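Buscar en el blog Buscar Cerrar búsqueda

Cómo ordenar la mesa de trabajo cuando los cables se lo comen todo

El otro día quise apoyar una taza de té en mi mesa y no encontré sitio. ¡Una mesa de más de 100 centímetros y ni un hueco! Así que me arremangué, y de paso voy apuntando cómo lo hago yo, por si a alguien le sirve (a mi cuñada, por ejemplo, que me lo ha pedido ya tres veces).

Primero, la regleta. Todo sale de ahí, o sea que empiezo por ahí. Apago los interruptores, desenchufo y voy estirando cada cable hasta llegar a la otra punta. Les pongo una etiqueta en los dos extremos, que si son todos blancos luego no hay quien los distinga. Yo uso cinta de pintor y rotulador, nada más. Antes compraba unas etiquetas monísimas de Skeveo, pero se me despegaban con el calor.

Los cables que sobran de largo los enrollo en ochos, bien flojitos, y los sujeto con velcro. Con bridas no, que después hay que andar con las tijeras cada vez que cambias algo de sitio.

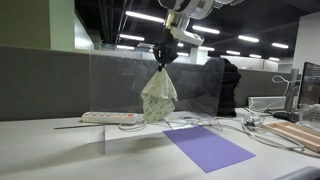 Después toca el polvo, y aquí soy pesadísima con el tema de los trapos. Para el tablero blanco, uno de algodón viejo, apenas humedecido y bien escurrido. Para el acrílico, otro aparte, muy suave y sin una mota de polvo, porque se raya con mirarlo. Nada de alcohol ni limpiacristales con amoniaco en el acrílico: agua tibia, una gota de jabón y a secar sin apretar. Y la regleta, en seco y desenchufada, por favor.

La bandeja de madera con separadores me encanta para lo pequeño. Reparto por compartimentos: adaptadores, clips, lápices... Si algo lleva un año sin moverse de su hueco, fuera. Los papeles sueltos los reviso de pie, que sentada me pongo a leerlos y se me va la tarde.

Por último vuelvo a enchufar, de uno en uno, y paso los cables por detrás del monitor. Entre pitos y flautas son 30 minutos, y luego repaso un poquito cada semana.

En diciembre os cuento lo del cajón de las pilas, que es otro drama.

Publicado el 17 nov 2019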